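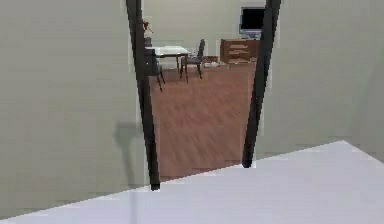
Minutes recorded by Rhea Baluyot, Secretary
Grostside Community Hall Association

General Meeting, May 13, 2024

Present: Karlijn Claeys (Chair), Lionel Lacroix (Vice-Chair), Rhea Baluyot (Secretary), Kusum Prajapati (Programs), Gert Xaba (Buildings), and members as signed in the attendance book.

The Chair called the meeting to order at 7:05 p.m. and welcomed those attending for the first time.

1. Approval of agenda

Mr. Lacroix asked that the matter of the Tovville shared calendar be moved ahead of the hall rental rates, as the one bears on the other. Agreed. The agenda was approved as amended.

2. Minutes of the March meeting

Ms. Prajapati noted that item 6 of the March minutes gave the name of the seniors' lunch as the "Sedgwick Lunch". The correct name is the Sedgwick Street Lunch. With that correction, the minutes were approved.

Moved: L. Lacroix. Seconded: G. Xaba. Carried.

3. Business arising

3.1 Insurance. The Secretary reported that the renewal papers had been returned to the broker and that the policy continues on the same terms. The broker has asked for an updated list of regular user groups. Ms. Baluyot will send it once the fall bookings are settled.

3.2 Parking on Clamarov Avenue. The Chair has written to the municipality asking for a loading zone at the side entrance. An acknowledgement has been received but no decision. Members who live on the avenue said that evening parking remains difficult when the choir and the badminton group meet on the same night. The Chair will write again in the fall if there has been no answer.

3.3 Piano. The upright piano has been tuned. The tuner advised that it be kept away from the radiator, and it has been moved to the opposite wall. User groups are asked to leave it there.

4. Membership report

Ms. Baluyot reported a paid membership of 237. Renewal notices went out in March by mail and by email. A number of email notices were returned as undeliverable, and members are asked to let the Secretary know of any change of address.

A member asked whether household memberships are counted as one or by person. The Secretary replied that they are counted by person – this has been the practice since the bylaws were last revised. The member asked that the next report show the two kinds separately. The Secretary agreed to do so.

5. Programs

Ms. Prajapati presented the summer schedule. The children's art mornings will run through July and the first half of August. Enrolment is limited to 40 children, and a waiting list will be kept by the program desk. Fees are unchanged.

The Sedgwick Street Lunch will pause in August and resume after Labour Day. Ms. Prajapati thanked the kitchen helpers, and noted that two further helpers are needed for the fall, preferably with a current food handling certificate. The Association will pay the cost of the course for anyone who takes on a regular shift.

There was discussion of a beginners' bridge evening. Interest was general, although several members felt that the proposed start time of 6:30 p.m. was too early for people coming from work. Ms. Prajapati will look at 7:15 p.m. and report back.

6. Shared calendar with Tovville

The Tovville Recreation Society has proposed that the two associations keep a common calendar, so that large events in one village do not fall on the same date as those in the other. Mr. Lacroix attended a meeting with their board and spoke in favour. Each association would keep full control of its own bookings.

Mr. Xaba asked who would be responsible for entering dates. Mr. Lacroix replied that each group would name one person. Ms. Baluyot offered to act for Grostside for the first year.

Moved: That the Association take part in a shared events calendar with the Tovville Recreation Society for a trial period of one year, and that the Secretary be named as contact.
Moved: L. Lacroix. Seconded: K. Prajapati. Carried, one opposed.

7. Hall rental rates

The Vice-Chair reviewed the present rates, which have not changed in some time. Heating and cleaning costs have both risen. The executive proposed that the evening rate for private functions be set at $80, with no change for member groups or for memorial gatherings.

Members discussed whether a lower rate should apply to school groups. The Chair observed that the school already uses the hall under a separate agreement, and that the agreement comes up for renewal next spring. It was felt that the question was better dealt with then. One member asked that the new rate not apply to bookings already confirmed, and this was accepted as a friendly amendment.

Moved: That the evening rate for private functions be set at $80, effective for bookings made after this meeting.
Moved: K. Prajapati. Seconded: R. Baluyot. Carried.

Mr. Xaba reminded members that the damage deposit is separate from the rental rate and is returned after the hall has been checked. Renters should report anything found out of order on arrival – a note left on the office desk is enough.

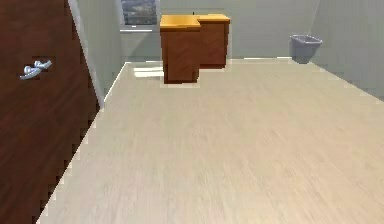 8. Buildings report

Mr. Xaba reported that the eavestroughs were cleaned in April and that the loose section over the rear steps has been refastened. The furnace was serviced and the filters replaced.

Keys were discussed at some length. Several sets issued to former user groups have not come back. Mr. Xaba proposed that each group sign for its keys every September, and that no group hold more than 2 sets. Members agreed without a formal motion. The sign-out sheet will be kept in the office.

The storage room is to be cleared before the summer programs begin. Groups with belongings there should label them by the end of the month. Unlabelled items will be offered at the June rummage sale.

9. Correspondence

A letter of thanks was received from the family of a late member for the use of the hall. A request from a theatre group for rehearsal space was referred to Ms. Prajapati.

10. Other business

A member asked that the microphone be used at all general meetings. The Chair agreed.

11. Adjournment

The meeting was adjourned at 8:50 p.m. on a motion by Mr. Xaba. The date of the next general meeting will be posted on the notice board and sent to members by email.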